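Okay, so my number one rule for two-arm pick tests: start every run with both grippers open and empty, one on each side of the bottle. I write the start pose on a card and tape it up (yes, really!). Then I run at 21 percent speed, hand near the stop, and only go up to 70 after 2 clean runs in a row.
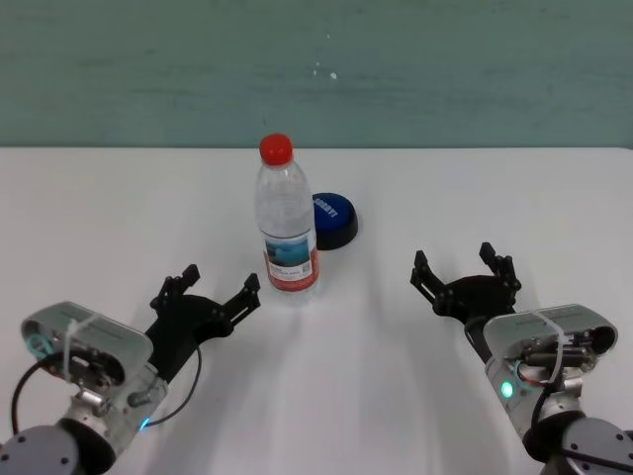 Frauke Reuter wants the speed limit set in the controller too, so a tired person can't skip it. I've added that to my card.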